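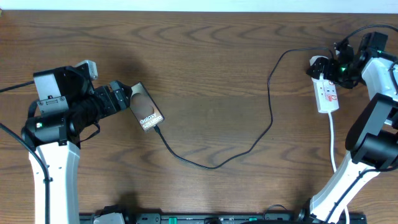 Pay for the Second Arm, Skip the Subscription

I've been living with the Sorkum two-arm kit for most of August, and I have opinions. Drastari, the company that sells it, would like you to think of it as a pair of hands for your desk. I think of it more as a very patient houseguest who needs everything explained. But I like it! I like it a lot more than I expected to, and most of what I want to argue about is how it's being sold.

Start with the chores, since that's where everybody's eyes go. One gripper has hold of the phone, the other has the power strip, and the charging cable wanders over the table between them. If you've never tried to get a robot to deal with a cable, you may wonder why I'd get excited about that. A block stays the shape you left it in. A cable flops, twists, drags the thing on its end sideways and then springs back when you let go. One arm on its own is miserable at this (I had the single-arm Sorkum before, and I spent a whole weekend taping things down so they'd hold still for it). With two, one side can hold while the other side fusses, the same way you'd do it yourself.

So my first opinion is simple. The single-arm version shouldn't be the one on the front page of the store. It costs less, sure, and I understand why they lead with it, but people will buy it, try to plug something in, get fed up and put it in a closet. The second arm is the product. If you can't afford it right now, wait.

My second opinion is about the numbers. Drastari says each arm can lift 434 grams. Fine. That's a good bit more than a phone weighs, and you'd think you were covered. But lifting was never my trouble. Where you grip a thing matters so much more than how heavy it is! Hold a phone by one corner and it wants to tip. Pull on a power strip and its own cord has a say in where it goes. I'd trade a chunk of that 434 for a gripper that could tell me how hard it's squeezing, and I'd put that on the box in big letters.

Now the camera, because I've changed my mind on it completely. I thought the little one at the wrist was a gimmick, something to make the kit look serious in the ads. After a few evenings it's the view I keep open. From up above you get the whole table and it all looks wonderfully under control. From the wrist you find out how close you are to bumping into the furniture.

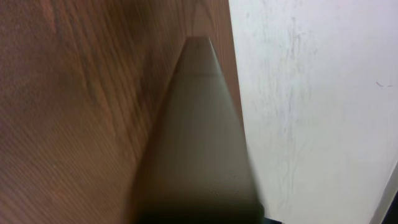 Wrist view: the finger right up by the line where the wood grain stops and the white begins.

I love that view — it's all fingertip and surface, no flattery. Part of it goes soft, and I do wish the focus were better low down, where the wide part of the finger is. But near the tip, where you care, I can pick out the little seam on the finger and the gray smudges on the white. That's plenty to steer by. A buyer looking at a sample shot might grumble that it doesn't show much, and my answer would be that it shows the last bit of the trip, which is exactly the bit I get wrong from overhead.

Then there's Vakulenko, the training service. This is where I get cranky. You record yourself driving the arms through a chore, send the recordings off, and get back a routine the kit can run by itself. Lovely idea. The starter plan covers 84 recordings a month, and the next plan up covers 400. My friend Oleksandra Romaniuk went for the big plan on day one and used 23. I'm not making fun of her, I'd have done the same! Recording is slow work, your shoulders get tired, and the tenth go at the same cable is not how anyone wants to spend a Tuesday night.

I'd much prefer a pack of recordings you buy once and use up whenever. Gyms make money from people who don't show up, and I'd hate to see hobby robotics go down the same road. Drastari may say the monthly fee pays for support, and to be fair, support has been quick with me. Then charge for support and call it that.

Would I recommend the kit? To a tinkerer, yes, the two-arm one, with no plan at all for the first month. Drive it by hand. Learn what it's bad at. To someone who wants the phone plugged in at night without getting off the couch, no, not yet, and I think the ads lean too hard on that person. I'm keeping mine on the table, though, and next I want to see how it does with shoelaces.

Comments

Valentyna Onyshchenko: Agree on the subscription. I stayed on the small plan and still had recordings left over. Do they roll over? I couldn't find it in the terms.

Urau fan: You're too easy on the gripper. I've got the Urau pair and the fingers are much nicer with thin cables. Pricier, I admit.

Oleksandra Romaniuk: Twenty-three GOOD ones, thank you very much.

deskbound: Shoelaces please!! And do a follow-up on the wrist camera, I keep mine switched off and now I feel silly.

Contact | Copyright, all rights reserved | Back to top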